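Udbyの作業部屋アルバム 床と椅子とケーブルの話

カテゴリー:部屋づくり/フォトギャラリー

Udbyの作業部屋ページへようこそ! 前に載せた棚まわりの回を思ったよりたくさんの方が読んでくださったので、調子に乗って今度は部屋の下半分の話です。床、椅子の脚、テーブルの脚、ケーブル、それからちりとり。地味です。地味ですが、書いている本人はいちばん好きなところなので、いつもより長くなると思います。

Udbyはふだん数人で机を並べて作業している部屋で、模型をいじる人もいれば一日パソコンに向かっている人もいます。金曜の夕方になるとみんなで手を止めて、床を片づけてから帰る。この習慣が始まってから部屋がぐんと好きになりました。片づけといっても30分もかからないくらいのもので、音楽をかけて、しゃべりながらやっているうちに終わっています。

■ 床

木目の床、好きなんです。茶色にグレーが混ざった色で、長い板の柄が部屋をすーっと横切っているので、物をどけたあとに見渡すと部屋が急に広くなったように感じます。最初に内見したときは正直「ちょっと渋いかな」と思っていたのに、白い脚のテーブルを入れたら一気に明るくなりました。床が落ち着いた色だと、上に何を置いてもけんかしないんですね。

この色のもうひとついいところは、ほこりがほどよく見えること。真っ白な床だと髪の毛一本でも気になって仕事にならないし、真っ黒だと白いほこりが目立ちすぎる。うちの床はしゃがんで斜めから見ると「あ、そろそろだな」とわかるくらいで、気持ちにやさしい床です。掃除のときは板の向きに沿って掃くと気持ちがいいですよ。向きに逆らって掃くと、なんとなく筋が残る気がします(気のせいかもしれません)。

■ ちりとりとほうき

今回どうしても書きたかったのがちりとりです! 青緑色の、柄が長いタイプ。立てて置けるので、腰をかがめなくてもさっと手が届きます。以前は小さな手持ちのちりとりを使っていて、しゃがんで、掃いて、少し下がって、また掃いて、最後に細い線のようなほこりが残って、という例のあれを毎週やっていました。長い柄のものに替えてからは、立ったまま歩きながら集められます。こんなに楽になるなら最初からこれにすればよかった。

色も気に入っています。部屋の家具が白と黒と木の色ばかりなので、ぽんと一か所だけ青緑があるとうれしい。掃除道具は見えないところに隠すものだと思っていたのですが、好きな色にすると出しっぱなしでも平気になります。出しっぱなしだと使う。使うと床がきれい。いい流れです。

口が広いのもポイントで、椅子の下から掃き出したものを一度で受けられます。ふちが床にぴたっとつくので、細かい紙くずも逃げません。紙を切る作業をした日など、床のあちこちに白い切れ端が散らばっていて、それを端から追いかけていくのがちょっとしたゲームみたいになります。ほうきは毛先がやわらかめのものが好みです。かたい毛だと軽いくずがぴょんと飛んで、せっかく集めた山がまた広がってしまうので。

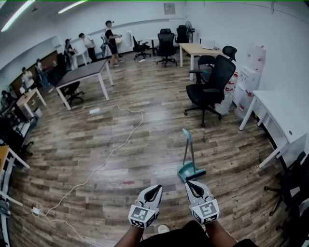 掃く順番もだんだん決まってきました。まず壁ぎわのテーブルの下から始めて、椅子を引き出しては掃き、引き出しては掃き、少しずつ部屋の中ほどへ寄せてきます。広いところは最後。先に広いところをやってしまうと、あとから椅子の下のほこりが出てきて二度手間になるんです。何度もやりました。

片づけの日は物を床に直接置かない、というゆるい約束もあります。かばんは椅子の上、箱はテーブルの上。これだけで掃除の時間が半分になります。テーブルの上がいっぱいになるので、それが嫌で普段から箱をためなくなる、というおまけもついてきました。

■ テーブル

テーブルは一度にそろえたものではなく、少しずつ増えていったので色がばらばらです。明るい木の色の天板もあれば、濃いグレーの天板もある。それでも脚が白だと不思議とまとまって見えるので、次に買うときも脚は白、と勝手に決めています。天板の色で「今日はあっちのグレーで」「わたしは木のほうで」と呼び分けられるのも便利で、全部同じ色だったらこうはいきません。

濃いグレーのテーブルは細かい部品を広げるときに最高です。白い部品や透明な部品がくっきり見えて、落としものが減りました。反対に木の色のテーブルはノートパソコンを置いて文章を書くのに向いている気がします。目にやわらかいし、マグカップも似合う。明るい木の天板に白いパソコンを開いて置くと、それだけで仕事がはかどりそうな感じがしてきませんか? 実際にはかどるかどうかは日によります。

壁に近い側には小さめのテーブルを置いています。郵便物の仮置き場になったり、お菓子置き場になったり、役目は週ごとに変わります。小さいテーブルは一人でひょいと動かせるので、床掃除の日にはありがたい存在です。大きいテーブルばかりの部屋にいる方には、ぜひひとつ足してみてほしいです。

■ 椅子

椅子は黒でまとまっています。とくに好きなのが大きめのメッシュの椅子で、ひじ掛けつき、キャスターつき。背中がむれないので夏場は争奪戦です。朝いちばんに来た人が座っていいことになっていて、冬には布の座面の椅子にみんな流れていくので、季節がわかる椅子でもあります。

それで、床の話とつながるのですが、キャスターです! 五本の脚の先の小さな車輪に、髪の毛や糸くずがびっくりするほど巻きつくんですね。動きが重いな、古くなったのかな、と思っていた椅子を逆さにして、ピンセットで糸を引っぱり出したら、生まれ変わったようにするする動きました。あのときの感動はちょっと忘れられません。それ以来、月に一度は椅子をひっくり返す日をつくっています。

やり方は簡単です。椅子を横に倒して、車輪をひとつずつ指で回してみて、引っかかるところがあればそこをほじる。先の細いはさみで糸を切ってからピンセットで引くと早いです。下に新聞紙を敷いておくと後がらくちん。2脚やるともう満足してしまうので、残りは翌週に回しています。急ぐものでもないし、楽しいうちにやめるのがいいと思っています。

帰るときに椅子をテーブルの下に入れておくと、翌朝の部屋がぜんぜん違います。入りきらない大きな椅子は、せめて向きだけでもそろえる。これもできる日とできない日がありますが、できた日の翌朝は扉を開けた瞬間に「おお」と声が出ます。

■ ケーブルと電源タップ

さて、うちの部屋のいちばんの宿題がこれです。テーブルが部屋の真ん中寄りにあると、どうしても壁から電源を引いてこないといけない。白いケーブルが床の上をくねくね歩いていって、その先に白い電源タップ。便利です。便利なのですが、掃除のときは毎回これをまたぎます。

今年は本気で何とかしようと思い、知り合いの事務所がやっているというSala式を教わりました。Sala式と勝手に呼んでいるだけで、要はケーブルの余りをテーブルの脚に沿わせて上に逃がし、床に残る部分をできるだけまっすぐにする、というやり方です。面ファスナーの帯を2本、テーブルの脚の上のほうと下のほうに巻くだけ。試しにほかのテーブルでやってみたらとてもよかった! ほうきが引っかからないし、足もとがすっきりします。

もうひとつ検討中なのが床用のケーブルカバー。Giloronという名前のシリーズに木目の柄があって、送料こみで2807円でした。一本だけ買ってみるか、部屋の端から端までそろえるか、まだ迷っています。床の色に合うかどうかは並べてみないとわからないので、木目を選ぶのはちょっとした冒険です。いっそ白にしてケーブルと合わせてしまう手もあるし、このへんを考えている時間がいちばん楽しいのかもしれません。使っている方がいたら感想をぜひ聞かせてください。

小さなアダプターの置き場所にも悩んでいます。ケーブルの途中にちょこんとあるあの四角いやつ。テーブルの裏に貼りつける派と、箱に入れる派で部屋の意見が割れています。わたしは箱派です。ふたを開けたらきれいに並んでいる、というのが好きなので。貼りつける派の言い分は「床から消えるのが正義」で、それもよくわかります。

■ 水のコーナー

最後に、部屋の右手の壁ぎわにある水のコーナーも紹介させてください。白いウォーターサーバーがあって、そのそばの床に赤いラベルの透明なボトルをまとめています。水がすぐ飲める部屋、本当にいいですよ。飲みに立つたびに誰かと一言二言しゃべるので、一日机にかじりついていても意外と息が詰まりません。

床に置くものを減らそうと言っておきながらボトルは床です。重いものは低いところに置くのが安心ですし、壁に寄せてひとかたまりにしてあれば掃除もそんなに面倒ではありません。浅い台車を用意して、その上にボトルを並べてごろっと動かせるようにしたい、というのが次の計画です。キャスターの掃除がまた増えますけれど!

サーバーのまわりの床は、しずくが落ちたら気づいた人がふく、ということにしています。近くの壁に小さなフックをつけて雑巾をかけておくのがおすすめ。取りに行く距離が短いと、ちゃんとふきます。

■ これからやりたいこと

・椅子の脚に色つきのテープを巻いて、どれを掃除したかわかるようにする
・壁の茶色いボードまわりの使い道をみんなで考える(机の高さにあるので、座ったまま手が届くんです)
・ほうきをもう1本増やす。最大2人で同時に掃けるようになります
・同じ建物のFlanskaさんの部屋がすごくきれいだと聞いたので、見学させてもらう

床まわりの小ネタがあればコメント欄で教えてください。とくにケーブルの話は大歓迎です。面ファスナー以外の留め方、かわいい雑巾かけ、静かなキャスター、なんでも読みます。次のアルバムは窓まわりか、引き出しの中か、まだ決めていません。引き出しはいま見せられる状態ではないので、窓になりそうな気がします。

サイト内検索 キーワードを入力 検索

最近のアルバム
棚まわりをぜんぶ出してみた日
お菓子置き場の変遷
グレーの天板で細かい作業をする
はじめての模様替え、失敗編
マグカップの並べ方
傘立てをさがして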